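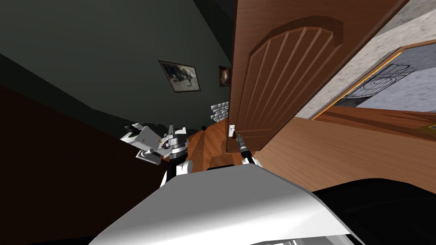
Minutes – Door Tasks Working Group, demonstration collection
25 December 2019
Minutes taken by Evangelia Psarras

Yes, we met on the holiday. Four of us dialed in by choice and the call ran long, which says something about how well this is going!

1. Minutes of the November meeting
Accepted with one correction: the reset script belongs to Ekinci, not to Pumley.

2. Where the collection stands
We have 592 accepted demonstrations of door opening in the simulated house. The target for the first training run is still 3,000. Everyone agreed the pace is picking up now that operators no longer have to restart the whole room after a bad grasp (thank you, Ekinci, it has made the evenings so much nicer).

The green-walled room with the lever handle remains the best room we have for teaching. The handle is small, the door swings toward the robot, and the operator has to bring the right gripper onto the lever while the body is in the way of a good part of the view. People find it hard for the first hour and then get really good at it.

3. Tilted views
Long and lively discussion. Some episodes have the head camera at a steep angle, so the door and the walls lean right across the image. Pumley asked whether these should be dropped before training. Wovivby was strongly for keeping them – a policy that has only seen upright doors will be lost the first time the body leans. Agreed to keep them all and add a tilt tag, so that we can train with and without and compare.

4. What counts as a good demonstration
The checklist was read through again and changed in two places.
– The gripper has to meet the handle before the door moves. Episodes where the forearm shoves the door go in the "push" folder.
– The idle arm may hang anywhere in free space as long as it doesn't touch furniture or walls. We used to ask for a fixed rest pose, but operators were spending more care on the spare arm than on the door.
Clenis reviewed 39 episodes against the new wording and rejected 14, mostly for early pushing. She will write short notes for the operators, with friendly wording please, as two of them are brand new and doing great.

5. Variety
Wall colors, floor textures and pictures on the walls can all be shuffled by the scene generator. Handles can't, yet. Wovivby has a round knob half modeled and showed it turning, to applause. Question from Pumley: do we want partly open doors as starting states as well as closed ones? Yes, in separate batches.

6. First training run
Evangelia would like to try a small run on what we have now and not wait for the full set. Even a policy that only reaches for the handle would tell us which approach angles are thin. Agreed. Ekinci to set it up.

Actions
Ekinci – small training run; tilt tag in the exporter
Clenis – operator notes
Wovivby – finish the knob, then a sliding door if there is time
Evangelia – circulate the revised checklist

Next meeting: same call, date by email.

Comments (3)

marit_k: Very glad the tilted ones are staying. Could the tag store the angle and not just yes or no?

Ekinci: Angle it is. Easy to add.

newoperator2: I think at least three of the early pushes were mine, sorry! The notes would help a lot.

Recent minutes
Drawer tasks: first week of collection
Reset script, how to use it
November meeting
Operator sign-up and hours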